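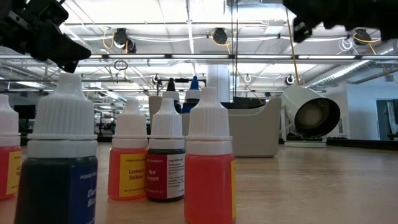 Lemon Yellow, Red Sunset and the rest of the colors, before sorting.

Sorting your food coloring takes one evening and makes frosting day so much more fun! I do mine every March, right before the Eltstead bake sale.

First, pull out every bottle and turn the labels toward you (Lemon Yellow looks surprisingly orange in the bottle, so read before you squeeze). Wipe the necks with a damp cloth, then test a drop of each in 30 grams of white icing.

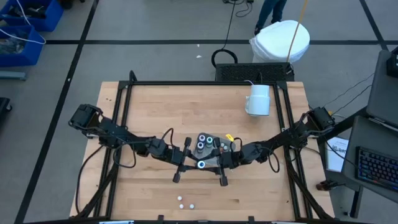 Caps are where I used to get into trouble. Keep a small dish handy and take off one cap at a time, or you'll be matching them up until midnight. The three little white ones sitting on the bare wood are just the kind that roll away! Stand the bottles back up with like shades together, darkest at the back, and go mix yourself a really good green.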